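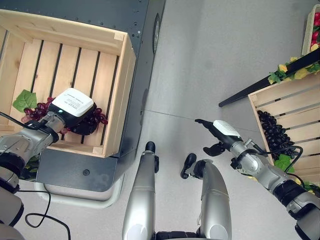

**Is a pine crate with a slatted floor good for displaying artificial grapes?**

It works well for a small bunch with one or two leaves, but the gaps between the slats are dark and you will see them, so plan the arrangement around them.

I bought the Condeo crate in April from Trestari, together with the grapes, for a shelf in my sister's café. The wood is light pine and quite pale, and the dark purple-red of the grapes looks strong against it. I had also considered green grapes, but I think they would look weak on this wood.

The sides are solid and raised. From a chair, you see mainly the side and very little fruit. From above it is much better – so put it on something low, a bench or a cart, where people look down into it.

The grapes sit close together and have a nice shine on some of them. The leaf is less convincing. Its shape is good, with a serrated edge, but the green is too even for my taste. I lay it flat beside the bunch and it looks acceptable.

My crate came with one rough corner, which I sanded for two minutes. Jayson Lagman, who has the same model, had no such problem.

The price was 940 pesos for the crate and 619 for the grapes. For the crate I find this fair. The grapes are a little expensive, and I would wait for a discount before buying a second bunch.

Gerardo Policarpio, 16/06/2018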